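Grudeslow packing floor: a few pictures from May

Hello again! I've had lots of emails since I mentioned that we were putting automation into the packing room at Grudeslow, mostly from people asking whether I still have a job (I do, thank you, and so does everyone else on my shift). So I thought I'd put up a little gallery page and write down what it's been like from the bench side, because the people who write about this sort of thing have usually never packed a gift parcel in their lives.

For anyone new: we're the Lutville site, and we do mixed orders. Stationery, toiletries, toys, whatever the shops have run short of. We carry 3000 different lines, and hardly any two of them are the same shape. That's what makes it such a pain to automate. The big Dutcombe site does nothing but boxed goods and had conveyors years ago, lucky things.

We have 13 benches and the new way of working is on 2 of them so far. Samira Chamoun runs the early shift and she picked who went first, and I was on her list, which I moaned about for a week and then rather enjoyed!

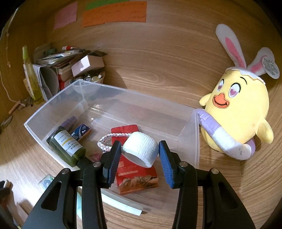 What's changed most for me is my hands, if I'm truthful. I used to go home with sore thumbs from all the pinching and reaching, and now the last hour of the day is nothing like as bad. I spend far more time checking and sorting out the odd orders, the ones where somebody wants three things that don't sit nicely together. It's slower work but you get to think. On the down side it's a bit lonelier. We used to stand in a line and natter, and now there's more space between us, so Aqeel Ghumman and I have taken to shouting across (sorry, everyone at the far end).

The targets are still a sore point. We did 218 parcels on our best shift last month and someone upstairs went straight off and put it on the board as if that was normal. Samira got it taken down again by dinner time. We've also asked for proper training time, on the clock, and for the pay grade to be looked at, as checking is a different job from packing. No answer yet on the grade. The training we did get, two afternoons with Lewis, and he was very patient with all of us.

The next benches change over after the summer stock is out. I'll add more when they do, and if you're on lates and want to have a go first, put your name down with Samira.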